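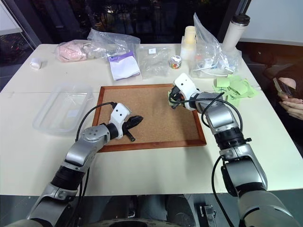 Figure 22. Framed corkboard face up on the table, with the empty parts container to its left.

4. Setting up the corkboard

This section covers the Visemley framed corkboard, from laying it out on a table to hanging it and pinning the first items. The whiteboard and the combination board are in Section 5. If you have the unframed Visemley tiles, go to Section 6, as they are glued to the wall and none of the hanging steps below apply.

Leave about an hour if you are drilling into masonry. With picture-rail hooks the job is much shorter.

4.1 What you need

In the carton:
Framed corkboard
Two hanging plates with four short screws
Two wall screws and two wall plugs
Four felt bumpers, self-adhesive
Drilling template (printed on the inside of the carton lid)

Not supplied:
Cross-head screwdriver
Drill and a bit to match the wall plugs
Spirit level
Pencil and masking tape
A shallow container for pins and screws
Soft cloth

Note: Keep the carton lid until the board is on the wall. The template is cut to size for the board it came with and will not match a board of another size.

4.2 Preparing the table

1. Choose a table larger than the board on all sides. A light-colored top makes dropped pins easier to find.

2. Wipe the table and let it dry. Grit under the frame will scratch the finish.

3. If the table is made of two sections, check that the seam between them is flush. Run your hand along it. Where one side stands higher, keep the board entirely on the other side or lay a folded towel across.

4. Place the parts container to the left or right of the board, within reach. Start with it empty so that whatever is in it at the end of the job belongs to this board.

Caution: Do not put the container on the cork. Pins tipped over on the surface will leave marks, and screws can roll under the inner edge of the frame and lift it.

4.3 Inspecting the board

1. Lay the board face up.

2. Look over the cork in good light. Fine speckling and small differences in tone are part of the material. Open cracks, missing pieces and soft spots are faults.

3. Press lightly along all four sides where the cork meets the frame. The surface should feel even, with no lift at the edge.

4. Check the corners of the frame. The joints should be closed. A hairline you can see but cannot feel with a fingernail is acceptable.

5. If you find a fault, stop and contact Garside before fitting the hanging plates. Boards with screw holes in the back can be repaired but not exchanged.

Note: New cork has a smell when first unpacked. It fades after a few days in a ventilated room.

4.4 Fitting the hanging plates

1. Spread the soft cloth on the table and turn the board face down onto it. Lift the board by the frame with both hands. Do not slide it.

2. Find the two pairs of pilot holes in the back of the top rail.

3. Set a hanging plate over each pair, with the narrow end of the keyhole slot toward the top of the board.

4. Start all four short screws by hand before tightening any of them.

5. Tighten with a screwdriver until the plates no longer move, then stop.

Caution: Use only the short screws. The wall screws are longer than the frame is deep and will come through the front. Do not use a power driver on the plates.

6. Stick one felt bumper on each back corner. They hold the board off the wall and keep it from shifting when you push a pin in.

4.5 Marking and drilling the wall

1. Decide on the height. For a board used by adults, the middle of the cork is usually set at eye level. In a classroom or a child's room, go lower.

2. Keep clear of radiators, stoves and bathrooms. Cork and wood both move with heat and damp, and the frame joints will open in time.

3. Cut the template out of the carton lid and tape it to the wall. Use the spirit level along its top edge.

4. Mark both screw positions with a pencil, pressing through the card.

5. Take the template down and measure between the marks. Compare this with the distance between the two keyhole slots. Correct the marks now if they differ.

Warning: Check for cables and water pipes before drilling. Do not drill directly above or below a socket or switch.

6. Drill both holes, push in the wall plugs until they are level with the wall, and turn in the wall screws. Leave enough of each screw showing for the plates to drop over the head.

Note: The supplied plugs are for brick and solid block. For drywall, use cavity fixings rated for the weight printed on the carton label. We recommend the Atel toggle type, which has the right head size for the slots.

4.6 Hanging the board

1. Hold the board by both side rails, a little above where it will hang. Larger boards need two people.

2. Lower it until both plates catch. You should feel each one drop.

3. Pull the bottom rail gently toward you. If one side comes away, lift the board off and try again.

4. Put the spirit level on the top rail. For a small correction, take the board down and turn one screw in or out by half a turn — this changes how tightly the plate sits and often brings the board level without a new hole.

4.7 Pinning and arranging

1. Before you pin anything, lay your papers out on the table in the order you want. It saves holes.

2. Push pins in straight, by the head. Stop when the head touches the paper.

3. Use two pins for anything larger than a postcard, one at each upper corner.

4. Hang heavier items such as key rings near the top rail, where the cork has the most support. Do not hang anything from the frame itself.

5. Return spare pins to the container, put a lid on it, and store it away from small children.

Caution: Do not use staples or nails. Staples tear the surface when pulled and the hole does not close. Adhesive tape and putty pull the grain off with them.

4.8 Care

Dust the cork with a dry brush or with a vacuum cleaner on its lowest setting. Work from top to bottom. Wipe the frame with a barely damp cloth and dry it straight away. Do not use furniture polish, as it stains the cork where it runs over the edge.

Old pinholes can be made less noticeable by rubbing the area with a fingertip in small circles. Wide holes can be filled with Skiruvley cork paste. Let the paste harden overnight and brush off the excess before using that part of the board again.

Check the wall screws once a year. If the board has begun to rock when pins are pushed in, replace any missing felt bumpers first and then check the plates as in 4.4, step 5.

Continue to Section 5 for the whiteboard and combination board.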